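ROSTUM REOPENS IN MAY WITH LOUDER SPEAKERS AND A SHORTER LINE FOR THE COAT CHECK

December 2018 - Rostum, the Jerkovov nightclub that has spent the past winter as a very large and very cold storage unit, will reopen in May with a monthly residency by Lama Srour. Tickets for the opening weekend are on sale now through the club's own box office.

Srour, who records under her last name and has never seen a reason to add to it, will play the last night of every month, from open to close. Her sets are known for running long. Her most recent one, at the Pemitz summer festival, was booked for 2 hours and ended after 5, by which point the food trucks had gone home and the bar was down to tonic water.

"They asked me what I needed and I said a chair," said Srour. "I don't plan to sit in it. I like to know it's there."

The new sound system comes from Pemitz, a town that takes its bass seriously, and was chosen after a listening test that cost the club one window. Capacity is set at 1,355, the same as before, although the balcony has been given back to people who came to dance. It had drifted, over the years, into the hands of people who came to lean.

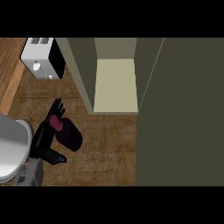 Opening weekend begins with a set from club founder Svetozár Holub, who has not played in public for 30 years and was asked twice whether he was sure. He will go on early, while the room is filling, and promises vinyl only, with some of it in the right sleeves. Holub has also had his say on the dance floor, where he wants brown wood with the scuffs left in, streaky in lighter and darker patches like the floor shown here. Polished floors, in his view, are for weddings. Srour takes over at midnight and the schedule after that is blank, at her request.

"A club should look like somebody had a good time in it before you arrived," said Holub. "I have been to places where you could eat off the floor. I never wanted to dance in one."

Guests on the residency nights will include DJs from Pemitz and Jerkovov, to be announced one at a time, mostly because that is how they answer their email. There will be no bottle service. There was bottle service once, and the bottle is still behind the bar for anyone who would like to see it.

Single tickets and a season pass are available. The pass covers every Srour night through the end of the year and gets its holder into a separate line, which the club expects to be the longer of the two. Doors open at ten. Earplugs are free at the coat check, and Holub recommends them, particularly for his own set.

Contact: Rostum press office, Jerkovov | © Rostum. All rights reserved. | Back to top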